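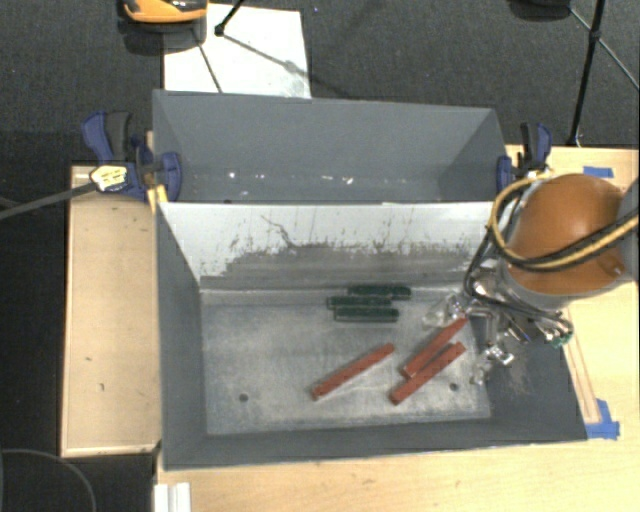
Figure 4.1 Green blocks and red bars in the near half of a two-compartment bin, with the far half empty.

Chapter 4
Bins, Heaps and Elbow Room

I learned to sort things at Prindero, a small parts warehouse where I spent one long August between school years. My first job was to empty a mixed bin onto a bench and put everything back in the right place. I thought I'd be done by lunch. At four in the afternoon I was still there, with a sore back and three piles that kept sliding into each other, and I had started to wonder why anybody would throw long things and short things into the same box in the first place.

That question is pretty much this chapter. In Chapter 3 we looked at shelves, where every item has its own spot and you can read a label on the front. Bins are a different animal. You drop something in and it goes where it wants (well, where gravity and the walls want), and the next person has to deal with whatever it decided.

Take another look at Figure 4.1. There are only six pieces, and already you can see two habits that long pieces have. The green blocks lie nearly parallel to the divider, and the one at the back rests against its base. The red bars all slant the same way, and two of them lie so close together that they touch or very nearly do. I call the first habit "walling" and the second one "pairing." You won't find those words in a catalog, but I've used them with so many classes now that I can't stop!

Walling matters when you want to pick a piece up. A block out in the open can be grabbed from either side. A block against a wall can't, so you tip it, slide it or drag it out by one end. Pairing gives you another kind of trouble — you reach for one piece and the neighbor comes along, or rolls off, or pinches your thumb.

Then there's the bin itself. Sloping walls steer things down toward the floor, and that's lovely when you're filling and a bit less lovely when you're trying to get the last piece out of the bottom. Dividers take plenty of wear too. The one in the figure is whitish up top and scuffed to a brownish gray lower down, with the paint flaking where the two meet. When I walk into a new storeroom I check the dividers before I check anything else, and I'd like you to get into the same habit.

Later on we'll spend time with the Lotiria stockroom, a case I'm very fond of. It had 823 bins, and 530 of them held more than one kind of part. We'll go through how the crew there decided which mixes to break up and which to leave alone, and you'll get to argue with their choices (I certainly did).

Before you start Section 4.1, find a box or a deep drawer and 22 long things of two kinds. Pencils and spoons will do fine. Drop them in a handful at a time, don't straighten anything, and make a quick sketch of how they land. Mark each piece that touches a wall with a W and each touching pair with a P. Keep the sketch in your notebook, and leave the box as it is until you reach page 61, where we'll take the pieces out one by one.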